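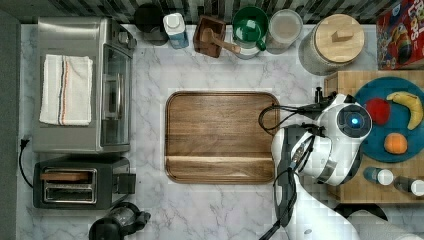 Figure 7. Marble counter with toaster oven, toaster and kettle on the left, cutting board in the middle, fruit plate on the right.

Setting up the breakfast counter

The last edition of this guide, written by King-fai Liu, promised that a well-planned counter would make mornings easier. I have my doubts. A counter gets messy because people put things on it, and no plan I've seen has changed that. What follows should at least keep the cords out of trouble and leave you a place to slice bread.

Before you start

Take everything off and wipe the marble with a damp cloth and plain dish soap. Skip vinegar, lemon and anything sold as a natural cleaner. Brabec sells a stone sealer that is supposed to let you ignore this advice. I would go on wiping up orange juice right away.

1. Put the heating appliances on one side, near the outlet. In Figure 7 the toaster oven is at the back corner, then the two-slot toaster, then the kettle. Check the manual for each one for the clearance it wants. The numbers are usually on a page you threw out, so look them up online.

2. Add up the watts before you plug in. The label is on the bottom or the back. Our toaster is rated at 1000 watts, and the oven and kettle both draw more. Run one at a time if they share a circuit.

CAUTION: Do not use a power strip for any of these. The Starkau strip has "kitchen ready" on the package, and I could not find anything in its leaflet to back that up.

3. Let cords drop behind or beside the appliances, never across the front edge or over a toaster slot.

4. Line up the dry goods along the backsplash. Jars and canisters go here, with the cereal at the far end. If you keep a small wooden box with a spoon or scoop in it, turn the handle so it doesn't catch your sleeve. Clear jars are easier than dark ones, whatever the catalogs say about light and freshness. You'll finish the oats long before light gets to them.

NOTE: The Ketex jar set comes with a 500-gram size that looks useful and won't hold a full bag of anything we buy. Get the next size up.

5. Leave the middle for the cutting board. Set it flat and press down on each corner. If it rocks, put a damp paper towel under it. If your board has a lip, see whether it's meant to hook over the counter edge. Some are, and some lips seem to be there for looks.

6. Put fruit on a plate beside the board. An apple, a banana and an orange fit easily on one plate, and a plate is simpler to wash than a wire basket. Bananas are said to ripen everything around them. Over a couple of days I can't tell the difference, but move yours if you can.

7. Stand back and take away 2 things. There are always 2.

CAUTION: A dish towel folded on top of the toaster oven looks tidy, as in Figure 7. Move it before you turn the oven on, and leave it off until the metal has cooled. The same goes for mail, bread bags and pot holders. Look inside the toaster slots too, and take out anything that isn't bread.

Upkeep

Empty the crumb trays every week. Descale the kettle when you see white flakes; the Clundau tablets did no better for us than citric acid, and cost more. Rinse the acid well and keep it off the marble.

Oil wooden boards with food-grade mineral oil when they look pale. Once in October and again in spring has been enough for ours.

Section revised 1 Aug 2026, Tsung-han Kong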